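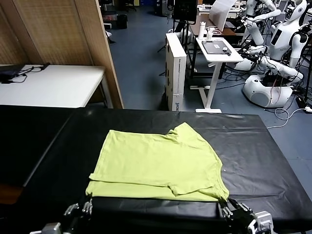
Lime tee on the black sheet, part way through a fold. Both hands down at the near edge.

Folding by teleop – when do you bin a demo?
Started by skumside_arben, 04/07/2018

skumside_arben wrote:
Hi all, Arben here. I've been driving the hands remotely to teach T-shirt folding and I'm stuck on a question of taste as much as anything. My demos are a mess in the middle. I get the body folded over, then a sleeve pokes up at the back, or the neck end bunches and starts curling down towards the table edge, and I have to go back and sort it out. Do you keep those runs or throw them away? So far I've been keeping everything and we're up to 1,968, which Theresia says is a hoard and not a dataset.

lockwood_yv wrote:
Bin them! I went through this last year with tea towels. If you leave your dithering in, you get a robot that dithers. Mine used to hover over the cloth for ages before it did anything, and it had learned that from me, hovering over the cloth for ages before I did anything.

rodrigo_e wrote:
Disagree with Yvonne. Bin the dithering, yes, but keep the repairs. If every demo is a perfect fold then the first time a sleeve sticks up it has no idea what to do, it has never seen one. I'd trim the pauses and leave the fixing in.

lockwood_yv wrote:
Trimming is fine if you've got someone to do it. I haven't. It's me and a kettle.

sgreenwood wrote:
What's the sheet like to work on? It looks very shiny. I had a glossy cover on mine and the highlights drove me up the wall, I kept thinking they were creases. Swapped to matt cloth and my own driving got better, never mind the robot's.

skumside_arben wrote:
@sgreenwood It does shine, yeah. I like that the shirt slides on it though, I can nudge it round without picking it up. And the lime shows up a treat against black. We've got a navy one in the pile that I dread.

sgreenwood wrote:
Do the navy one. Please. I trained on 3 bright shirts and it was hopeless with anything dark.

theresia_h wrote:
For the record I said hoard AND not labelled. Arben, you've got good folds, bad folds and the ones where you stopped for a phone call all in one folder. Tag them first, then argue about what to delete.

rodrigo_e wrote:
What she said. I use 4 tags: clean, repaired, gave up, operator error. Takes a few seconds at the end of each run and you can change your mind later.

One more thing, are you pinning with the right hand while the left does the folding? I found it much easier to teach when one hand had a boring job. Hold the neck end, don't move, let the other one bring the fabric over.

skumside_arben wrote:
Sort of, when I remember. I tend to start moving both at once because that's how I'd do it at home, and then I lose the neckline. Can't feel anything through the controls so I only know it's gone when I see it.

lockwood_yv wrote:
That's the bit guiding by hand is better for, if your arms will let you. You push the wrist where you want it and you feel the cloth drag. Slower, and your shoulders ache after 14 goes, but my worst habits went away.

rodrigo_e wrote:
Great for arms, rubbish for fingers. I wouldn't fancy posing every joint of a hand like that for each crease.

lockwood_yv wrote:
Fair, mine was a plain two-finger gripper. Still say bin the dithering.

skumside_arben wrote:
OK – tagging tonight, right hand pins and stays put, navy shirt tomorrow. Rodrigo, does "repaired" cover it if I've fixed the same sleeve twice?

rodrigo_e wrote:
Twice yes. Any more and I'd call it gave up.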